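**Simulation and Perception Engineer (manipulation), Luston**

Dralitz writes the planning and perception software that runs on other people's arms. The post sits in the simulation group, four engineers at present, reporting to Alun Owen. It is full time and permanent. Two days a week may be worked from home.

Views from the tote-handling simulation the post holder will take over:
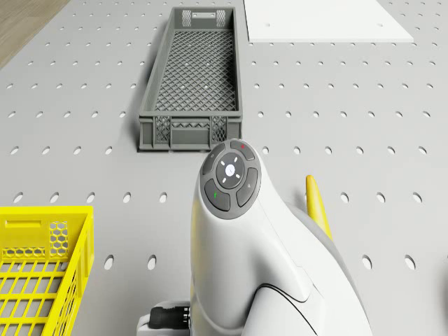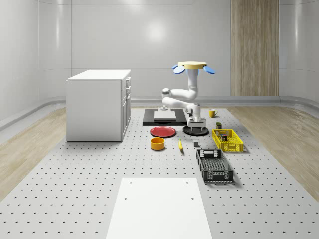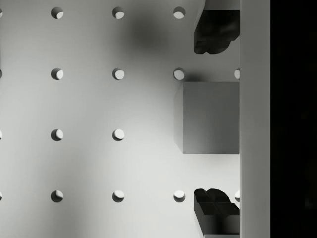
The simulator is used for three purposes: regression testing of the grasp planner, generation of labelled data for the pose estimator, and checking customer cell layouts before hardware is ordered. All three run from the same scene description format, which has grown by accretion and needs an owner.

## The work

The planner, called Nicholas internally, is C++17 with Python bindings. It takes object poses and a gripper model and returns a ranked list of grasps with collision-free approach paths. The nightly suite holds 382 scenarios. Of these, 251 are deterministic and must pass before a merge. The remainder are randomised over object pose, friction and lighting, and are judged on success rate over 100 seeds each.

In the first year the post holder will be expected to:

- take over the scene format and write a schema for it, with a validator that runs in continuous integration
- replace the current contact model for thin-walled and lattice-walled containers, where fingers and mesh geometry interpenetrate at low closing speeds
- bring the rendered wrist view close enough to the real one that a pose estimator trained on synthetic frames needs no more than 100 real frames per object for fine-tuning
- maintain the calibration tools (hand-eye, intrinsics, table plane) and remove the remaining hard-coded transforms
- review merge requests touching collision geometry

Some of this is dull. The mesh library in particular has inconsistent units and origins, and a good part of the first two months will go on putting it right. The convex decompositions were produced by several different tools and most will have to be regenerated.

The simulation group doesn't design hardware. Gripper models arrive as CAD from the customer or from our partner Wurkport and are converted in-house. The post includes occasional visits to Wurkport's test hall, normally on a Wednesday, to compare simulated and measured trajectories on a physical arm. Training on the cell safety procedures is given before the first visit.

## Essential

- Working C++ and good Python. You should be comfortable reading a stack trace that crosses the boundary between them.
- Practical experience with at least one rigid-body physics engine, including its failure modes. Applicants should be able to explain what happens when the time step is doubled and the solver iterations are left alone.
- Rigid transforms, camera models and basic numerical optimisation, to the level where you can derive what you need on paper.
- Evidence of having maintained software that other people depended on. Public or private code is equally acceptable; a description will do where the code can't be shared.

## Useful

- Sampling-based or optimisation-based motion planning
- Rendering: materials, shadow handling, sensor noise models
- Training or evaluating pose estimation networks
- Experience of commissioning a real cell

A degree isn't required. We have no preference between applicants from industry and from research.

## Terms

The salary band is sent with the acknowledgement of your application, before any interview is arranged. The working week is 37 hours, with 28 days' leave plus public holidays. The office is on the first floor and has a lift. Workstations run Linux; GPU time for training and batch rendering comes from a shared queue, which is busiest overnight when the suite is running.

We intend to fill the post for a September start and can wait for the right notice period.

## Selection

1. A CV of no more than two pages and a covering note of no more than one. In the note, describe one case in which a simulation gave you a wrong answer and how you found the cause.
2. A call of 40 minutes with Alun Owen and Ivan Derkach, who leads perception.
3. A paid exercise, half a day, done at home. You receive a small scene with a fault in it and a failing test. We are interested in the written diagnosis more than the patch, and an incomplete patch doesn't rule anyone out.
4. A visit to the office, including an hour with Sixten Hellström on planner internals and a discussion of the exercise. Travel costs are refunded.

There is no whiteboard coding at any stage. Decisions are normally sent within a week of the visit, and unsuccessful applicants who completed the exercise receive written comments on it.

Applications go to Morfudd Lewis in the Luston office, marked "Simulation post". Please tell her of any adjustments needed for the call, the exercise or the visit. Technical questions may be put to Alun Owen beforehand and will not be counted as part of the application. Agencies are asked not to respond.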